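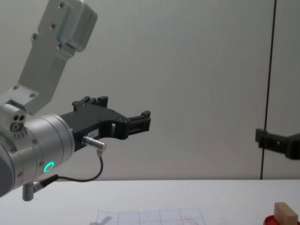
The left arm with its gripper open, over the stamping corner of the bench.

So the stamping project is still alive! For anyone who missed the first post, I'm trying to get two robot arms to put one red mark in each square of a printed grid, at the Kuvville shared workshop, using a rubber stamp and more patience than I was born with. The arms were already bolted down when I joined, so my share of the build is the code, the grid sheets, and a lot of standing there with my hand near the stop button.

I called the program Weline (don't ask, it was late) and it's grown to 1,184 lines, most of which deal with things going slightly wrong. Moving to a square is easy. Pressing down is where I lose my evenings. Too light and you get half a mark, too hard and the stamp slides in the fingers and everything comes out smeared. I've been through 31 versions of the press move since I started, and version 16 is still the one I go back to whenever I break something.

The tilt bugs me most. My dabs keep landing at a slant, and I'm pretty sure it's the way the wooden handle settles when the gripper closes – a shallow notch on each side would probably fix it. I've got a file and some scrap wood at home, so that's next.

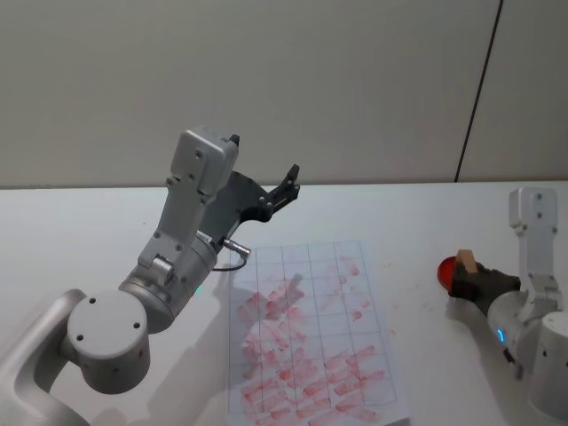

What I'm changing next

First, the grid. Right now I tape nothing down and just line the sheet up by eye, and yes, I know. Fernandes (the little supply shop over in Bredau) sells thin magnetic strips, and I want to make a corner stop out of those so every sheet goes in the same place.

Second, the hand-off. I'd love for one arm to pass the stamp to the other halfway through, mostly for fun, but also so neither has to reach clear across the page. I've only run it in simulation so far – 215 tries, and a good chunk of them ended with both grippers politely letting go at the same moment.

I also need to slow down the approach. There's a little wobble right before contact that I can feel through the tabletop if I rest my elbow on it.
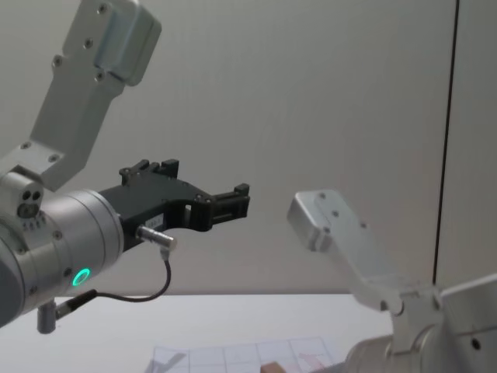

Nandi Le Roux thinks I'm overdoing the press move and should put a bit of foam behind the stamp face, then let the foam sort out the pressure. Annoyingly, I like that a lot. I'll cut a few pieces in different thicknesses and try them with version 16 before I touch any more code.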